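Looking After the Gripper on the Parus Cell

Text by Ashton Ellery
Friday, August 9, 2019

The Parus cell in our Hurodville shop handles tabletop work: a plate, a can, a bread roll, whatever the list calls for that week. It has one arm, one two-finger gripper and a small camera mounted at the wrist. I look after it, and these notes cover the regular service on the gripper and camera. The controller has its own page.

The fingers come off first. Each is held by 2 screws, and I keep left and right in separate trays so they go back on the side they came from. I wipe them down with a damp cloth, dry them, and check the tips with a fingernail for nicks. A nicked tip will drag on soft items and leave a mark. The last pair from Lekota went on in December and I have them down for replacement at 131 hours of closed-grip time. They are at 71 now.

With the fingers back on, I open the gripper all the way over the table and look at it through the wrist camera before running any motion.

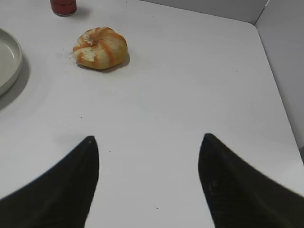 Both tips should be in view at full opening, with clear table between them. If one has dropped out of view, the camera bracket has slipped and needs to be set again before anything else is done. Tighten the bracket a little at a time, going back and forth between the screws. Doing one side all the way first will tilt it.

After that I run 100 open and close cycles with nothing in the grip and listen for clicking. A click near the closed end has usually been grit in the slide. Crumbs are the main source of it on this cell, so the table gets brushed toward the front and then wiped, and the slide gets a dry brush. I don't use compressed air, which pushes the crumbs farther in.

The settings file is saved under Nodunach on the shop drive. If you change the opening width, write the old value in the log before you save the new one.

3 comments | 12 shares

Contact Ashton Ellery | Copyright 2019 Parus Cell Notes, Hurodville | Back to top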